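Session 4 handout: Running a refusal skills evening with teens
Peer Prevention Leaders course, Hirkville

Hi all. I talk fast, so I've typed up most of what I plan to say tonight. Scribble on it, fold it, leave it in your car like the last one (I have spares).

Where we left off

Last time we looked at why kids say yes when they'd like to say no. Most of you said "pressure," and I pushed back a little. A lot of what we call pressure is very quiet! It's a vape going around a parked car and a kid who can't think of a sentence fast enough. So tonight is about sentences - short ones, practiced out loud, until they feel normal in the mouth.

Start with food

I mean it. The Clero youth group meets right after practice, and hungry teenagers will not role-play. Put something warm out, let them stand around and talk for a bit, and hold off on the sign-in sheet until they've eaten. 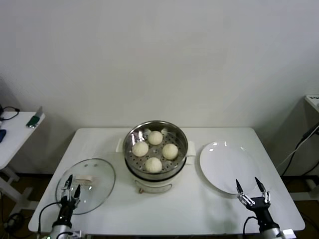
The role-play, step by step

Pairs first, never the whole room. One person offers, one person turns it down, then they swap. Keep each round to 45 seconds and call time even if it's going well. They'll groan, and then they'll want another go.

Give them these openers to try:

"I'm good, thanks."
"Can't, I've got a game tomorrow."
"Nah. Are you hungry? Let's go get something."

The third one is my favorite, as it gives the other kid somewhere to go too. Changing the activity is a real skill and it deserves as much practice as the no itself. Ask each pair to come up with 2 more in their own words. Yours will sound like a grown-up wrote them (mine do).

Please don't have anyone play drunk or high. It gets a laugh, the laugh takes over, and any kid who lives with that at home goes very still. I learned this the hard way at Curnen and I still think about it.

Group size

I like 12 in a room with one leader. The Feng Center gave us a group of 45 back in March, and we split them across the gym and the art room, which was loud but fine. If you end up with a crowd, train a few of the older students ahead of time and let them run the pairs.

If somebody tells you something

It happens, usually during cleanup, when hands are busy and you're side by side at a counter.
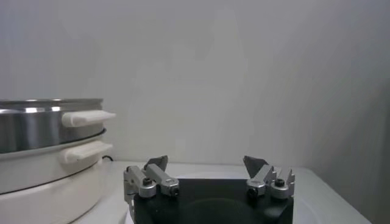
Cleanup conversations: listen first, keep your voice ordinary.

Don't promise to keep it secret. Say thank you for telling me, say who you'll need to talk to, and stay with them while you work out the next step. The contact sheet is in your binder, behind the blue tab.

For next week

Read the chapter on parents, and bring one refusal line you heard from an actual teenager. We're in room 210 again.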